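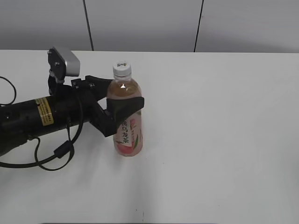
Field Hydrologist, Reservoir Resettlement Monitoring (fixed term)

Wallell is recruiting one field hydrologist for the downstream monitoring program at the Cemmont dam. The program records river stage, well levels and sediment load in the farming settlements below the dam wall, and reports to the affected households and the licensing authority at the same time. The post runs until the end of March, with an extension subject to license renewal.

Duties

Maintain 8 stage gauges and the linked piezometers between the spillway and the Dradari ferry crossing. Download loggers every 3 weeks -- weekly during drawdown. Measure discharge by current meter at flows up to 300 cubic meters per second. Check crop and grazing loss claims against the water level record and prepare a written finding for each.
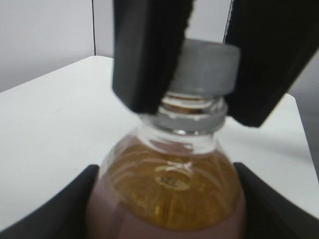 Findings are issued under the name of the hydrologist who made them and are not edited by the dam operator. Raw data are archived at the Strömberg office.

Requirements

Degree in hydrology, civil engineering or physical geography. Two seasons of gauging work on regulated rivers. Driver's license. Ability to work from a small boat and to carry equipment on foot over floodplain terrain. Experience with compensation or land tenure records is useful but not required.

Terms

Full time, based at Cemmont. Field allowance of 600 per month, paid in addition to salary. Shared housing is available.

Send a resume and one sample gauging report to Capucine Gautier by Wed 24 September. Technical questions go to Helge Nygård, monitoring lead.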